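Work Surfaces and Enclosure Panels: Year-End Update
12/30/21

The bench refit at the Arancibia building is finished except for two storage cabinets and the shelf over the sink. Everyone who left belongings in the east room during the work should collect them from the blue shelving in the hallway. Anything still there at the end of March will be sorted and either put into general stock or thrown out.

The refit started with a complaint over the old tables. They had been bought used, were three different heights, and had tops that were drilled, patched and drilled again over the years. Small screws went down the holes and stayed there. Two of the tables rocked. The plan approved in the spring was to replace all of them with work surfaces of one height and one color, and to put side and back panels on the positions that needed to be closed in.

Plustwood supplied the tops. Several colors were on offer and samples were left out in the break room for people to mark their choice. White was the first favorite, but it showed glare under the ceiling lights when the sample was moved into the east room, and the dark gray made it hard to find dropped parts. Pale beige was picked in the end. There were some objections that it looked like a dentist's office. The order went in anyway, and the tops arrived with only one damaged corner, which Plustwood replaced without charge.

The panels took longer. Plain ones would have been quicker to get, but the supplier, Cuder, had a plaid pattern in stock in enough quantity to do every enclosure the same way, and the delivery date for plain kept moving. The plaid was accepted. A few people have asked whether it can be changed later. It can, as the panels are separate from the framing, but no money is set aside for it in the coming year and there are other items ahead of it on the list.
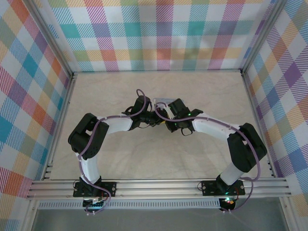 Bench and Room Services, Bemora

The near edge of each enclosed position is where most of the time was spent. On the old tables, everything that had to be fixed down was fixed to the top itself, which is how the tops came to be in such bad shape. The new layout has silver aluminum extrusions running parallel along the near edge, with a perforated strip beneath, and things are fastened to the rail and not to the beige surface. If something has to move over, it moves over on the rail. No one needs to drill into the new tops for any reason, and requests to do so will be turned down.

Trinidad Olmedo drew up the rail layout and did most of the fitting. Her first version had the rail at the back, against the panels. It was tried on one bench for a week and given up, as reaching over the full depth of the surface to get at a bolt was hard on the back and the panels got scuffed by sleeves and tools. She moved it to the front and the rest of the benches were built that way. The trial bench has been redone to match.

Spare fasteners for the rail are in the drawer marked RAIL in the east room cabinet. The drawer was stocked with 200 bolts and the same number of nuts to go with them. Please do not mix other hardware into it. The bolts from the old tables look nearly the same but have a different thread, and they have been moved to the bin by the door so that they can be used up on other jobs.

Cable runs have been another source of questions. The rule for the east room is that a cable should be clipped along whatever it serves, with enough slack left that nothing pulls tight. Small white clips are kept in the same cabinet, one drawer down. Tape is no longer to be used for this. It left residue on the old tables that took hours to get off, and the new tops have not been tested with the solvent that was used.

Care of the surfaces

Wipe the tops with a damp cloth and a small amount of dish soap. Dry them with a second cloth. Both are on the hooks beside the sink and go in the laundry bag when dirty. Do not use scouring pads, acetone or the orange cleaner from the machine shop. Hot items go on the metal trays.

The panels only need dusting. A soft brush is hanging on the end of the first bench. If a panel gets marked, send a note to Bench and Room Services with the bench number and leave it alone until someone has looked at it. One panel was already rubbed dull by a well-meant cleaning during the first week.

Crumbs and screws collect on the floor under the rail, where the broom does not reach well. A hand brush and pan have been added for this. Floors in the east room are swept by whoever has the room last in the day. The sign-up sheet is on the door.

Costs

The full order for tops, panels and framing came in under the approved amount. The part that ran over was small hardware, where the invoice was $223 more than planned. Most of that was the change from a back rail to a front rail after the first brackets had already been bought. The unused brackets could not be returned and are in storage. Anyone with a use for them can have them, and there are 25 in the box.

Old tables

Two of the old tables went to the paint room and one is being kept as a packing table near the loading door. The others were broken down. The legs were sound and have been saved, and the tops were not worth keeping. If you were promised a top for a home project, get in touch, but do not expect much of it.

Still to do

The two storage cabinets are on order and should be in place by March. The shelf over the sink is waiting on a stud finder, as the first set of holes missed the framing in the wall. Labels for the bench numbers have been printed and will be put on once the spelling of Arancibia has been corrected on them.

The lights at the far end of the room still hum. The electrician has been asked to come back. Until then, that end can be used as normal, or the last row can be switched off at the panel by the door, using switch 8.

Questions on the benches, rails or panels go to Trinidad Olmedo. Questions on room bookings go to the front desk as before. The next update will cover the cabinets and the sink area.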